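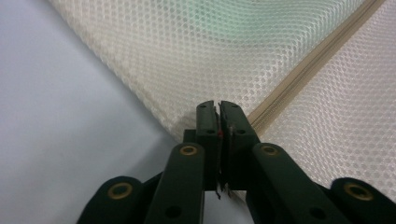
Have you ever wondered why some cloth keeps the wind out and some lets it blow right through? The answer is in the holes! Every piece of cloth has them, even your thickest winter coat, but most are so tiny that you would need a strong magnifying glass to find them. In mesh, the holes are part of the plan. White mesh fabric, like the piece stretching across the top of the photo, is a good kind to think about first, and once you start looking for mesh you will find it all over the house (I found some in my sneakers while I was writing this).

So how do you make a cloth with holes in it? Let's start with plain weaving. A weaver stretches a lot of threads side by side on a loom. Those are called the warp. Then another thread, the weft, goes over one, under one, over one, under one, all the way across, and back again. If you push each row up snug against the last one, you get a firm cloth, like a bedsheet. If you leave a bit of room between the threads, you get an open one, like the gauze in a first aid kit.

The trouble with leaving room is that threads love to slide around. Poke a finger into loose gauze and you'll make one big hole and a lot of squashed little ones! People who make nets worked out an answer to that a very long time ago. They tie a knot everywhere two strings meet, and the knots hold the holes in shape. Many mesh fabrics today are knitted by machine instead, with loops of thread hooked through other loops.

My friend Asnakech Sisay grew up in a fishing town called Irnberg, and her grandmother could mend a torn net while telling a story and keeping an eye on the soup. She used a flat little tool called a netting needle, with the string wound up inside it, and a small stick to keep every hole the same size. Small fish could swim out through the holes and big fish could not, so the size of that stick mattered a great deal.

Mesh is handy for other jobs too. A laundry bag made of it lets the soapy water in and keeps your socks together. A window screen lets in the breeze and keeps out the mosquitoes, which is a very fine thing in August.

Would you like to make some? Ask a grown-up for a piece of stiff cardboard and some yarn. Cut small notches along the top and bottom, and wrap the yarn up and down through them to make your warp. Now weave across with another piece of yarn, over and under, and leave a gap as wide as your finger between rows. Give it a gentle tug when you're done and see which way the threads slide.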